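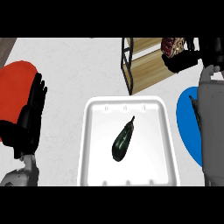 How often do the hand joints need to be zeroed? At the start of every session, and again after any crash or change of tool settings.

Project report, Plolisa cell
Leonilde Vilela, Vasilică Crăciun, Filipa Macedo
Supervisor: Inês Vieira

1. Setup

The cell has a two-armed robot with black hands and a simulated copy of it that we use before running anything on the real arms. In the simulated layout a white tray sits between a red mat on the left and a blue mat on the right, with a small wooden shelf behind the tray. The test items are food models, including an eggplant and a wrapped item that looks like meat.

We kept the controller at 400 Hz. At the default setting the right wrist lagged when the arm reached toward the shelf.

2. Maintenance

Vasilică wrote the Preneren script, which moves each finger joint to its stop and saves the offset. It takes 2 minutes per hand. The finger cables are checked every 2000 grasps. We logged 859 grasps by the end of November, so the first check falls next term.

3. Fault found

The left thumb drifted during long runs. Filipa traced this to a loose connector at the wrist. We reseated it, added a cable clip and repeated the zeroing. The offset stayed within limits for the rest of the test.

4. Left to do

The shelf height in the model still has to be measured again. Spare connectors are in the drawer marked Botha.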